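Cadov Home Goods Help Desk
Ticket: Clear container lid will not stay shut
Opened 2024-11-11 | Status: Waiting on customer

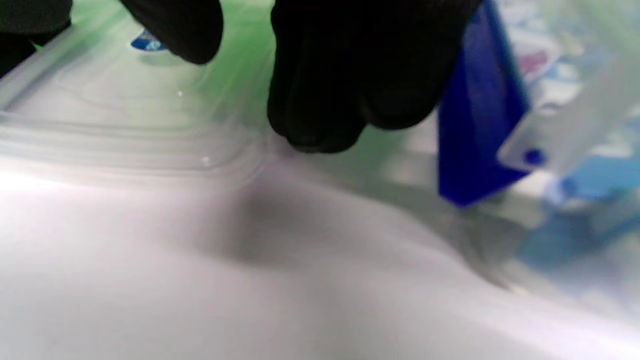 Attachment 1: gloved hand on the clear container, blue piece to the right

Customer wrote:
Hello there, and thank you in advance for reading all of this! I bought a set of 4 clear containers from your Hitance range back in May, for sorting out the craft cupboard, and three of them have been an absolute joy. The fourth one pops open again at the back rim whenever I let go of it. I have tried pressing the front first, then the back first, and I even left it under a heavy cookbook overnight (a big one, too). It held for 30 minutes after that and then up it came again. I would hate to throw it out over something silly. Is there a trick to it?

Reply from support:
Thank you so much for such a thorough note, and I'm glad the other three are behaving! Please take everything out, wash the rim in warm soapy water and let it dry fully. Then swap lids with one of the good containers and press slowly all the way around, starting at a corner. If the trouble follows the lid, we will send a new lid. If it stays with the base, we will replace the whole thing under order line 28. Just let me know which one it was, and whether your mailing address is still the same as in May.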